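The Long Life of the Alphabet Block

By Catherine Baxter
May 24, 2018

The Plenley Museum of Childhood holds 582 alphabet blocks in its permanent collection. They are stored by set where the set is known, and in shallow trays where it is not. Most arrived in the second condition. Families seldom give away a complete alphabet, and the museum has learned to welcome a bag of mixed letters as readily as a boxed set with its lid.

Duarte Carrilho has been responsible for the collection for 17 years. He regards the block as one of the most difficult toys to catalog properly. A doll has a front and a back. A block has six faces, each of which may carry a letter, a numeral, a picture or nothing, and makers were free to combine them as they wished. The museum's record form therefore gives a separate line to every face. "People write down the colored letter and stop," Mr. Carrilho said. "The plain sides are where you find out what sort of set you have."

The blocks used at the museum's family table are kept apart from the collection and may be handled freely. They are small cubes of pale wood, with color reserved for the letter faces and brown line work on the sides.

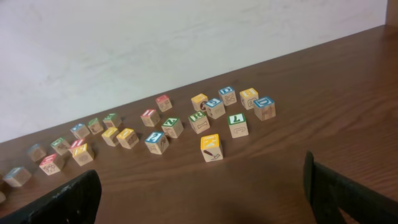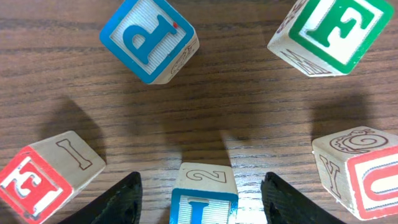
Visitors of every age tend to begin in the same way, by looking for their own initials. Younger children move on to building. Older ones often sort by color first and by letter afterward, and the staff at the family table are asked not to correct either approach. A printed sheet from the Foulkes Reading Room, which shares the building, suggests short words for those who want them.

Wear is treated as part of the record. Corners become rounded, paint thins where fingers have rested, and the engraved pictures usually outlast the printed letters. The museum does not repaint. Blocks from the collection are dusted with a soft brush and, where necessary, wiped with a barely damp cloth – never soaked, as the wood may swell and the grain lift. Replacement letters are not made for incomplete sets, and the gaps are noted on the tray label.

An exhibition drawn from the collection, "Six Sides," will open in the Pindar Gallery in November. It will present 43 blocks in low cases with mirrors set beneath them, so that the lower faces can be read as well. The family table will remain in its usual place beside the gallery entrance.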